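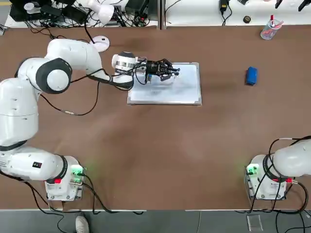
4.2 Swapping the gripper on the left arm

Okay, so this is the part of the project I was most looking forward to, and also the part that ate most of January. We had two grippers to compare on the whiteboard tasks: the Netov, a stiff parallel-jaw unit, and the Rivas, the black multi-fingered one in Figure 3. Everything else stayed put. Same two arms, same brown table, same controller, same policy weights to start with. I wanted the gripper to be the only thing that changed, and I mostly got my way (the exception is the cable routing, see below).

Figure 3. The left arm with its gripper over the whiteboard. The base of the right arm is at the other side of the table.

The task is wiping. The arm picks up the eraser, brings it to the board, and cleans off a patch of marker scribble that Sepehr Sharifi or I drew beforehand. Sepehr's scribbles are much harder than mine, so we took turns in a fixed order to keep it fair. We ran 600 trials with each gripper and scored a trial as a success if the marks were gone within 56 seconds and the eraser never left the fingers.

I went in expecting the Netov to win easily. An eraser is a block, and parallel jaws love a block! And for picking up, it did win. It closes square, it doesn't care much if the arm comes in a bit crooked, and once it's got hold of something it stays got. The trouble started at the board. The Netov has no give in it at all, so any height error in the arm goes straight into the surface. If we were a touch high we left a stripe of marker behind, and if we were a touch low the whole board went skating off across the table. We ended up re-centring the board so often that I put tape marks down.

The Rivas fingers bend a little under load, and that turned out to be worth more than I'd given it credit for. The eraser tilts to sit flat on the board by itself, even when the wrist angle is a bit off. We could set the approach height once in the morning and leave it alone until we packed up. Picking up was fussier, though. If the fingers came down off-centre they tended to pinch one end of the eraser, and then it would slowly rotate during the wipe until it was sweeping along on its corner. You can watch it happen and there's nothing you can do except wait for the timer.

We also tried softening the controller for the Netov, to see whether we could get the same give in software. Sort of? Dropping the vertical stiffness stopped the board from sliding, but it made the arm wander on the return stroke, and the edges of the patch came out ragged. Sepehr thinks there's a better setting somewhere between the two we tested. I think he's probably right, but we ran out of bench time at Clornside before we could go looking for it.

Now the cables. The Rivas needs an extra lead down the upper link, and the first way we routed it, the lead tugged on the wrist whenever the arm reached for the far side of the board. I threw out all the trials from that day and ran them again with a longer loop. It hangs a bit low for my taste but it doesn't pull. Anybody repeating this on the Kivwood controller should check the wrist torque with the arm at full reach before collecting anything, and then check it once more after lunch.

Success rates broken down by gripper and scribble author are in Table 2, and the stiffness settings are in the appendix. For the two-arm tasks in Section 4.3 we stayed with the Rivas on the left.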